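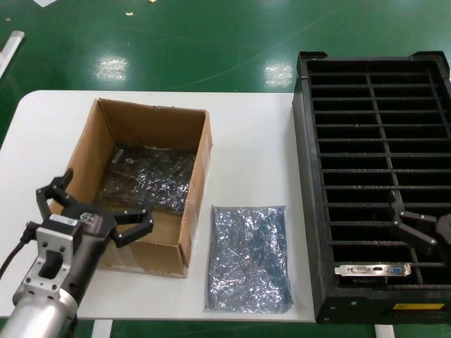
By Ngan-ling Choi
Shop Tips | May 6, 2022

Sharing a bench with a pair of arms

The packing line at Tramthorpe has been part automated since February. The arms handle graphics cards between the slotted tray, the anti-static bags and the carton. People do the rest, and the rest has changed more than most of us expected. These tips come from the shift notes. They should suit any small shop where a person and a gripper work off the same tabletop.

Cut the box flaps off before the carton goes on the table. A flap that folds back over the opening is a nuisance to a person and a full stop for a gripper. Use a hooked blade and cut along the crease.

Lay bags flat. A bag standing on its edge slumps when the arm reaches past it. Put the first one square to the front edge of the table and line the others up with it.

Keep the tray label facing the operator. If you have to walk around the bench to read it, sooner or later someone will lean across instead. Leaning across is the habit we have worked hardest to lose.

Stand cards in the slots with the bracket where you can see it. The metal strip and the coloured ports are easy to pick out against a black tray, so a card sitting crooked shows up early.

Sweep between runs. Small scraps of paper and tape end up on the floor around any packing table, and a glossy floor is slippery enough without them. Keep a dustpan at every second station and hang it up, or it will travel.

Watch the glare. Ceiling lights bounce off a coated floor and off the bags too, and after a few hours your eyes feel it. Turn your stool a little before you ask for the lights to be changed.

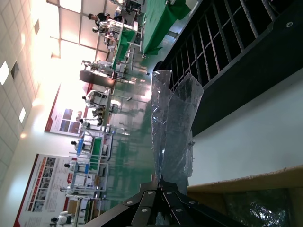

Vol. 9, No. 5 – Page 14

Clear bags are the hardest thing on the bench. The film crumples and shines, and it clings to whatever touched it last. Open the mouth of the bag fully before you set it down. If one bunches up at the gripper, stop the arm and take the bag away with your hand. Don't tug at it while the arm is live.

Leave room to walk. With several stations along one hall, it is tempting to push a spare table into the gap. Keep the aisle open and put stands against the wall or tight to a bench. The ones with round bases catch toes.

Put the posters where people stand still. Work instructions are no use halfway down a corridor. Ours are big, and they still can't be read from the far benches, so we keep a copy in a sleeve at each station.

Now the jobs themselves. Before the arms, a packer at Tramthorpe filled 94 cartons on a good shift and went home with sore thumbs. The same packer now looks after two stations, and the pair of them put out 272. The thumbs are better. The feet are worse – there is more standing and more walking back and forth – so buy decent mats and replace them when they go flat.

Some people miss the rhythm of packing by hand. Watching is tiring in its own way. We swap stations every 83 minutes, an odd number that came out of dividing up the shift with the breaks left in. Swap with a colleague who does a different task, or it won't feel like a change.

Ask for training early and get it in writing. Two packers here learned to re-teach a pick position, and that moved them up a pay step. The others are on the list for the next round. If your shop is bringing arms in, settle who gets taught, and when, before the crates arrive.

Stop buttons: test yours at the start of every shift, and write your initials on the sheet.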